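Swapping parallel fingers on a two-arm bench setup: slim or wide for small square tiles?
Robotics help > Grippers and end effectors

Posted by Joaquim Veloso

We have two arms on one table, each with a two-finger electric gripper. The task is spelling: pick up a letter tile, set it in a wooden tray next to the one before it, repeat. The tray has raised edges.

I am trying to decide between the slim black fingers that came with the grippers and a set of wide padded ones from Kelisell. The slim ones get into the tray fine, but the tile sometimes turns when they close on it, and then it goes in crooked and sits on the edge of its neighbor. The wide ones hold the tile straight but they bump the raised edge on the way down.

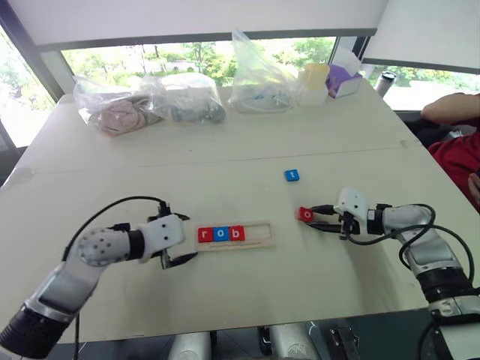 Grip force is set in the controller on a scale that goes up to 4,000. I have been running at 3,000 with the slim fingers. Lowering it helped a little with the turning, but then I got drops. Both arms run the same settings. The overhead camera is good enough to find a tile on the open table, less good once the fingers cover it.

Has anyone compared the two finger types on something this small? I would like to settle it before we order for the second bench in May.

Helju Liepiņa
Stay with the slim fingers and fix the turning first. In my experience a flat part turns when one finger touches before the other. If your tile is off center by a little, the first finger pushes one corner and the part rotates before the second finger gets there.

Two things to try. Close in two steps, a slow close at low force until both fingers report contact, then go to full force. On my controller the first step is 996 and the second is whatever I need for the lift. Also put thin rubber on the inside faces of the fingers. I used Hindetti sheet and trimmed it with a knife. It adds some thickness, so recheck your open width afterward.

For placing, grip the tile by the two sides that will not touch a neighbor. With a row running left to right that means the near and far sides. Check that your fingertips clear the raised edge when they open, and if they don't, release a little high and push the tile down with the closed fingers.

Mercedes Puma
wide ones are better, we use them for everything

Conceição Figueiredo
I ran both kinds for a month on wooden blocks, a bit bigger than yours by the sound of it. Wide pads had fewer crooked picks. Slim had fewer bad placements. Since you have two arms, you could put wide on one and slim on the other, but then every program has to know which arm it is on, and I got tired of that quickly.

What worked for me was slim fingers and a wrist camera, so I could measure the angle after the pick and correct it before going into the tray. The mount from Kodlow needed new holes. Watch the cable at the wrist, mine caught on the elbow when the arm folded in.

Joaquim Veloso
Thanks. The two-step close took care of most of the turning, even without the rubber. I will try the rubber next and leave the wide set in the drawer for now. Helju, which thickness of sheet did you use?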